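Gallery: Thin-wall prints, Gramlow workshop

Print this page | E-mail this page

Wall tests from December, printed straight onto the dark tabletop.
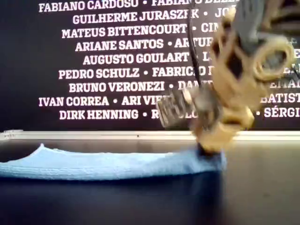
Light blue wall, fine layers, nozzle at the right-hand end. The top edge is uneven, with a small peak at far left.

The wall belongs to a set of 37 drawn up by Dwynwen Gough for the Stadel relief model, which follows a ridge line in long, narrow sections. Each section is printed separately and glued to its neighbour afterwards. The peak is part of the drawing.

Settings for the set: one bead per layer, no infill, no brim. Bastian Schwerdtfeger keeps the log, and the full set is down for 680 g of filament including spares. Sections with a step of more than 5 mm between neighbours are reprinted.

The ribbing on the face is left as printed. Sanding was tried on an earlier set and dulled the colour, so the joints are now filled from the back only.

Questions about the files to Tomás Madigan at the workshop, mornings.

Recent galleries
Edel model: base plates
Glue joints, first set
Ó Dubhghaill shelf brackets
Filament colour samples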